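Re: [nadby-travel] Is the maritime museum worth a half day?

Loukia Rallis wrote:

> Hi all, we'll be in Nadby for two nights in April with my mother, who
> walks fine but doesn't love stairs. The guidebook gives the maritime
> museum one line and the Rudd Gallery three pages. Has anyone been to
> both? Can we do them in one day, or is that asking for trouble? We
> won't have a car. Also, is the tower at Clevach open to visitors that
> early in the year?
>
> Loukia

Hi Loukia,

Yes to both, and I'd do the maritime museum first! We were there last spring and I'd planned on an hour, and my husband had to drag me out at closing (he'd been sitting in the café for a good while by then, perfectly happy with the paper).

It's in the old rope works down by the ferry landing, a very long, low brick building, so for your mother it's nearly all on one level. There's one flight up to the map room and an elevator at the far end, past the coats. You have to ask at the desk for it to be switched on, and they were very nice about it. Tickets were 5 euros each, and they let you back in the same day if you keep the stub.

Don't skip the map room. They have 229 harbor charts, many of them hand-colored, and only a few are on the walls. The rest are in wide drawers you can pull out yourself, which I loved, though the lower ones are hard on the knees.
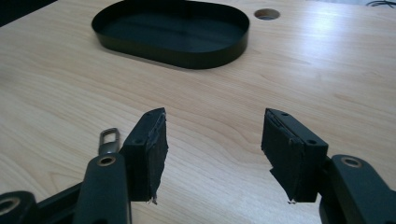

The Rudd is a different kind of day. It's big, it's bright, and the 600 or so steps everyone complains about online are the shortcut up from the harbor, so just don't go that way. Take the number 325 bus from the ferry landing and it lets you off right across from the front door. Inside there are elevators everywhere. I liked the portraits on the ground floor and got tired somewhere in the glassware, but I know people who'd say the opposite.

Could you do both in one day? We did, with lunch in between, and I was pretty useless by dinner. With two nights I'd split them up, maritime museum the afternoon you get in and the Rudd the next morning when it's quiet. School groups start coming in after 10:30 and the entrance hall gets LOUD.

For lunch, the bakery on Tronden Street does a fish soup that's better than the one at the museum café and cheaper too. Get there before noon or you'll be eating it standing up.

Clevach I can't help with, sorry. We only saw the tower from the ferry. Tincuța Coman went out there a couple of years ago and I think she's still on this list. Tincuța, do you remember if they were open in April? And was it all stairs?

Have a great trip, and bring a warm jacket for the ferry, even if it looks sunny from the hotel.

Marjorie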